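Cuaderno de taller, mesa clara
Noviembre, empiezo a las 9 y media

Sigo con las gorras de tela blanca. Ayer dejé escrito que la tela de Kaltby tiene demasiado cuerpo en la visera y muy poco en la copa, y hoy lo confirmo con la pieza 1109. Cuando la dejo sobre la mesa con la abertura hacia arriba, la copa se hunde de un lado y el borde hace un pliegue que después no se va con la mano. Con la 1133 pasa lo mismo pero menos. Las dos vienen del mismo corte, entonces la diferencia tiene que estar en la costura de la banda interior.

Cambié el orden de trabajo. Antes yo planchaba la banda primero y después abría la copa. Ahora abro la copa, doblo la banda hacia afuera, la aliso con dos dedos y solo al final plancho. Tardo más, pero el pliegue queda más bajo y casi no se marca por fuera. La plancha a 50 por ciento de vapor, no subir. Una vez subí y la tela quedó con brillo.

La etiqueta pequeña de dentro sigue siendo un problema. Si queda levantada, roza la frente (me la probé yo misma diez minutos y es molesto). Hay que coserla por los dos lados, o pedir a Escobar que la mande ya doblada. Escribirles.
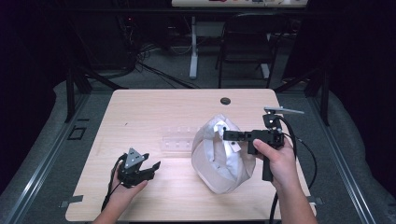
¿Conviene guardar la gorra boca arriba o apoyada de lado?

Boca arriba, con un poco de papel de seda dentro de la copa. De lado, el peso cae sobre una sola costura y en pocos días la banda toma una curva que no es la suya. Esto lo aprendí con el primer lote, que guardé mal.

Bandeja de plástico transparente: la estoy usando para las piezas listas. Los bultitos del fondo levantan un poco la tela y pasa el aire por debajo, pero si la gorra está todavía tibia de la plancha, se marcan. Esperar a que enfríe sobre la mesa y después pasar a la bandeja. Las bandejas de Postmont son lisas y no tienen este defecto, aunque resbalan mucho. Tengo que decidir antes del pedido 2306, que va entero en bandeja.

La mesa misma está bien. Las esquinas redondeadas no enganchan la tela, cosa que sí pasaba con la otra. Las marcas oscuras de cinta no despegarlas, por favor, yo las uso para poner la mesa siempre igual y medir desde el mismo punto. Cuidado con el agujero redondo del fondo: ya perdí ahí dos alfileres.

Por la tarde repetí la 1109 con el orden nuevo. Mejor. La copa todavía cae un poco hacia la derecha, no entiendo por qué. Probar con entretela fina, la de Vultley, solo en la mitad de atrás.

Pendiente:
papel de seda, queda poco
preguntar el precio de la entretela por metro
lavar la 1133 en frío y medir otra vez la banda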